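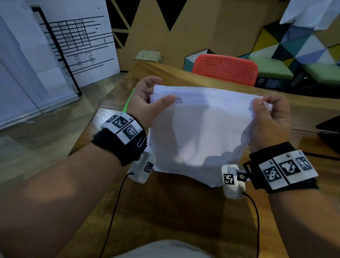
February 8, 2019

Body butter, batch 1551. Very happy with this one! Finally got the grain out of the shea, and I'm fairly sure it was the cooling all along, so I'm putting everything down while it's fresh.

Base is the same as 1550: shea, a bit of cocoa butter, sunflower oil, and the new oat extract from Nowicki at 2 percent. Vitamin E went in at the end with the oat. No fragrance. I know the Flenora range is meant to have the lavender version too, but I want the plain one right before we start adding smells to it.

Melted the shea slowly and held it at 55 degrees until there wasn't a speck left in the beaker. Last time I pulled it off the heat as soon as it looked clear, and I think a few bits of solid were still hiding in there. Then straight into the ice bath, stirring the whole way down, scraping the sides as I went (my arm is sore). It went cloudy all at once, then thick like custard, and that's when the whisk went in. Whipped up beautifully - pale, soft peaks, and it held its shape on the spatula.

Filled 40 small jars. Didn't bang them down hard enough at the start, so the first few have air pockets along the glass. Those are marked on the lid with a dot and should stay here for us to poke at. The rest can go in the cupboard for the warm and cold swaps.

Feel on skin: lovely. It melts quickly on the back of the hand, a bit of drag at first and then it glides. Still slightly greasy after a few minutes, more than the Jeva sample we've been comparing against, but far less than our August batches, which you could have fried an egg in. I'd like to try swapping part of the sunflower for something lighter. Jojoba is the obvious one, though the price has gone up again.

Colour is a touch more yellow than the last lot. New sack of shea from the Bruvville supplier, unrefined, and it has that nutty smell too. I like it! Might be too strong for a baby product, so please have a sniff and write what you think on the sheet by the scales.

Things that went wrong: scale drifted partway through weighing the cocoa butter, had to re-zero and start that beaker over. Also ran out of the wide spatulas. Someone please order more, and the labels for the small jars while you're at it.

Next:
- same recipe, half the cocoa butter
- one beaker left to cool on the bench with no ice, so we can compare the grain side by side
- oat extract in earlier, at the warm stage, to see if it clumps
- check the dotted jars for grain before anything else gets made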